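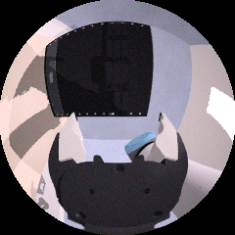 Gripper with two pale off-white fingers, rendered view

Follska Tap Stand Kit
Water distribution for camps, clinics and temporary schools
Page updated Mar 30, 2020

The Follska is a complete tap stand for places where people need to collect water and there is no pipework worth speaking of. It comes in one crate, goes together with two spanners (both in the lid) and feeds from any raised tank or bladder with a standard outlet. We've been building it in one form or another for years and we still get a bit excited when a new one leaves the workshop.

Six taps, three on each side, so two queues can form without getting in each other's way. The taps are self-closing. Push and hold, let go, and the flow stops. Older field stands often used quarter-turn levers, which get left open, and the ground underneath becomes a mud bath by lunchtime. We also lowered one tap on each side for children and for people collecting from a wheelchair. That was Ga-eun Cheon's idea after a long November at the Nassar transit site, and it has been on every kit since.

What's in the crate
Folding steel frame with four ground spikes
Six self-closing taps, fitted and tested
Manifold with isolating valve on each side
Feed hose, 15 m, with couplings at both ends
Drain tray and waste hose
Spare washers, springs and thread tape
Two spanners
Picture instructions, plus printed sheets in English, French and Arabic

Technical details
Crated weight: 63 kg
Height of standard taps: 76 cm
Feed coupling: 2 inch, with 1½ inch reducer
Minimum head: 1.5 m from tank outlet to manifold
Frame finish: hot-dip galvanised

The crate has rope handles at both ends and two people can carry it, though four is kinder over any distance. It lies flat in the back of a pick-up. Please don't stack more than three high, and keep the side marked with the arrow facing up or the manifold takes the load.

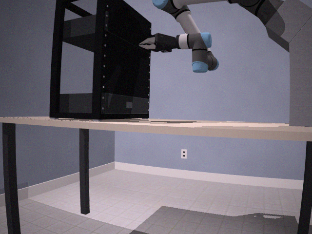 Grey and white arm beside a black shelving cabinet

Setting up
Pick slightly sloping ground if you can, and dig the soakaway before you unpack anything. It is dull work and everyone wants to skip it, but the drain tray can only do so much. Open the frame, lock both braces, drive in the spikes, then connect the feed hose with the isolating valves shut. Open them one side at a time. The first few minutes of water will carry bits of dust from the hose, so run it to waste until it's clear, then chlorinate and flush as your own guidelines say.

If one tap dribbles, it is nearly always grit under the washer. Close that side, unscrew the cap, rinse, refit. The other queue keeps moving while you do it – a small thing, and one of our favourite parts of the design.

Working with other equipment
The kit fits the Dillomach range of bladder tanks straight out of the crate. For rigid tanks you may need the reducer. Two stands can be run from one tank using our Y-piece (sold separately), as long as the head is good. With less than two metres of head, we'd stick to one.

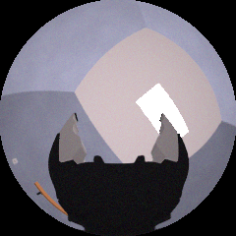 Spares are just as important to us as the stand itself. Washers and springs are a common size, so you should be able to find them in any decent hardware market, and the full spares pouch covers 11 complete tap rebuilds. Nam-gil Ma looks after spares at Savolico and is happy to sort out mixed orders, odd threads and the occasional mystery coupling. Send a photo with a ruler next to it if you aren't sure what you have.

Ordering
Kits are sold singly or by the pallet to aid agencies, local authorities and health services. Small groups are very welcome too, and there is no minimum order. Tell us the destination and whether you need customs papers, and we'll put the packing list together with the quote.

Related items: Follska Y-piece, Follska spares pouch, raised tank platform, hose ramp for vehicle crossings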